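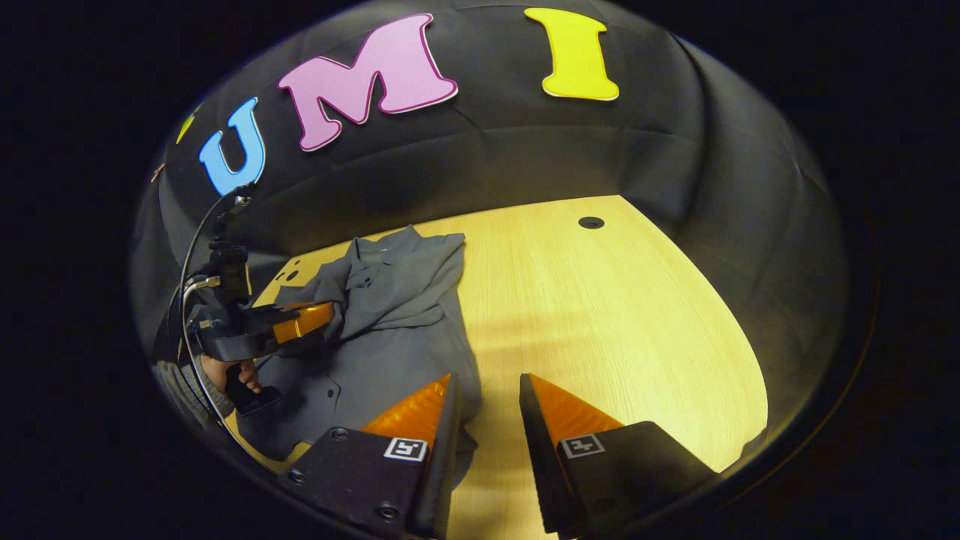 Back bench, grey backdrop up, letters U M I along it.

Notebook, rates desk, May
Entry started 7.40, before the others

Re-ran the Plinow tone score on the central bank statements overnight. Still don't trust it. Writing down why while I remember, as I have to explain it to Essam later and he likes the thing more than I do.

Where we were last time: the claim from Wiegand is that if you score each policy statement for tone (hawkish positive, dovish negative) and take the change from the previous statement, the sign tells you which way the two-year swap moves in the half hour after release. Their note shows a nice chart. The chart stops before the last hiking cycle. I asked for the later part and got a second copy of the same chart.

Our data: 1285 statements, all banks pooled, English versions only. Release times taken from the Skusholm feed. Prices from the same feed, one-minute closes.

First problem, and I should have caught it sooner. Some of the release times in Skusholm are the scheduled time and some are the time the headline hit. For the bigger banks the gap is seconds and who cares. For the smaller ones it can be minutes, and in those minutes the swap has already gone. So for part of the sample we are measuring the drift after the move and calling it the reaction. I changed the window to start five minutes before the stamp. The hit rate went up, which pleased Essam, but it would go up, wouldn't it, as we've now let in whatever leaked or was guessed beforehand. Not clean either way. Need true times or we drop the small banks.

Second problem. The score counts words. "Downside risks have lessened" comes out as dovish because of "downside". "Inflation is no longer a concern" comes out as hawkish because of "inflation" near "concern". Pillell say their newer word list deals with negation. I fed it both sentences. It got the first one right and the second one wrong. I then tried "the Committee does not rule out a further increase" and it gave zero. Any trader on the floor would have sold bonds on that.

Third, and this is the one that bothers me most. The statements are mostly the same text as last time with a phrase swapped. So the change in score is zero or near it for a large share of meetings, and the sign of a tiny number is noise. When I throw out changes below the threshold in the Wiegand note, the hit rate on the rest looks respectable. But what's left is mostly meetings where the rate itself was changed. We don't need a word counter to tell us that a bank which has just cut is sounding dovish. Took those out as well. What remained was a coin toss with a slight lean, and the lean goes the wrong way in the earlier half of the sample.

9.15
Essam in. Showed him the above. His view is that surprise matters and tone doesn't, and that I should be scoring the statement against what people expected to read, not against the last one. Agreed in principle. How do we get what people expected to read? He suggests the previews that dealers put out beforehand. I pointed out that the previews hedge everything, so every statement will come out as bolder than expected. He says the bias would be constant and would wash out in the differences. Maybe. I'd want to see it.

He also thinks I'm being hard on the half hour window and that the currency is a better thing to look at than the swap. Fine, easy enough to try. Ran it on the currency before lunch. The hit rate was a touch better for commodity currencies and worse for everything else. I would not put money on that. Slice any sample into enough groups and one of them looks good. Wrote on the printout that we chose this split after seeing the result, so that whoever finds it later doesn't take it as a finding.

Shuffle test: took the scores, dealt them out at random across the meetings, and redid the whole thing 3000 times. The real result sits inside the pack. Not in the middle, I'll give it that, but well inside. Essam asked whether I'd kept each bank's scores within its own bank when shuffling. I hadn't. Redo.

14.30
Redone with shuffling inside each bank. Result moves a bit further out in the tail. Still not somewhere I'd call a signal. Essam says "promising". I say "not dead". Left it at that.

One thing that might be real: when the forward guidance sentence is removed altogether, not reworded, the move is larger and lasts longer. Only a handful of cases, and I found them by reading, so I may have remembered the ones that moved. To do it properly somebody has to mark up the guidance sentence in each statement without seeing the prices. It can't be me now.

Also noticed the spread between the two-year and the ten-year does more on these days than either leg on its own. Probably known. Check before getting excited.

To do
- get headline times for the small banks, or drop them
- ask Wiegand again for the later years, in writing this time
- send Pillell the three sentences with the scores they got
- dealer previews: Essam to see how far back we can get them
- blind mark-up of guidance sentences, someone other than me
- fix the time zone on the southern banks. The clocks change on different dates from ours and I'm fairly sure a few weeks each year are an hour out. If so, part of the above is rubbish and needs running again

16.50
Checked the time zone. They are an hour out. Affected meetings flagged in the file, column after the release time. Don't quote any of today's hit rates until I've rerun it.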